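Workshop > Notebook > Belts

We use cookies to remember your settings. Accept

February 28, 2021

Woven belts for Olivares, rolling and boxing on the marble table. The black end pieces need a careful look at the stitching before a belt is rolled.
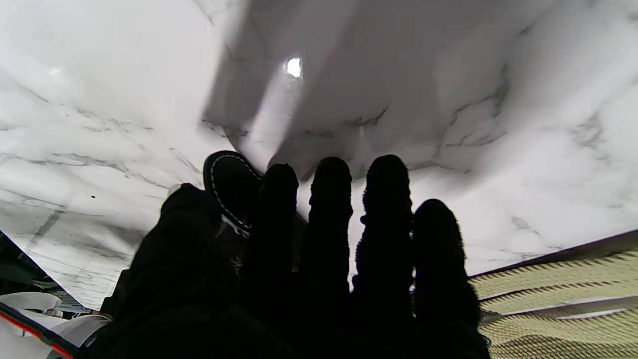

Also the braid should not be pulled while rolling, or the roll opens again in the box.

1. Hold the belt near the end piece.

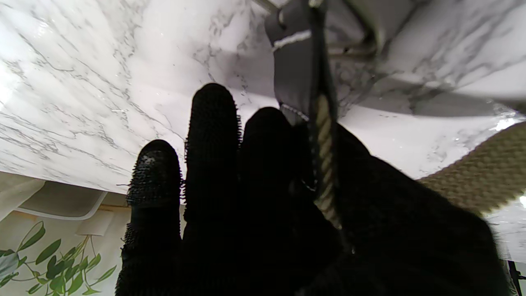 2. Roll to the buckle, then put it in the black box, open side up. 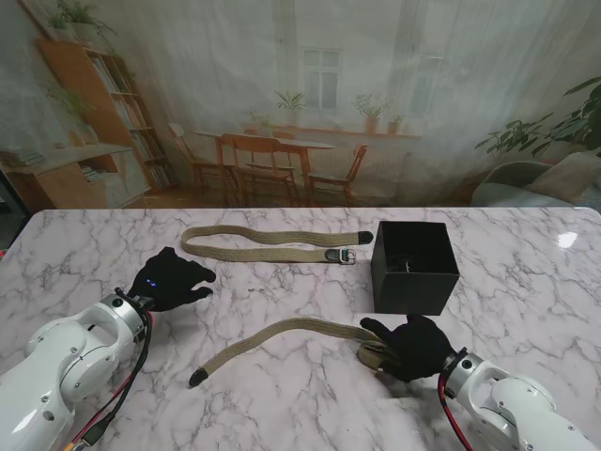 Falcombe: we would prefer the buckle on top, it scratches less.

I agree, I will try it with the next 15.

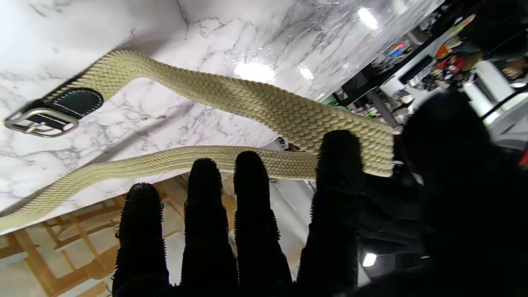 Last changed: July, revision 2

Still to ask: does Wimbridge have a lower box?

Contact | Back to top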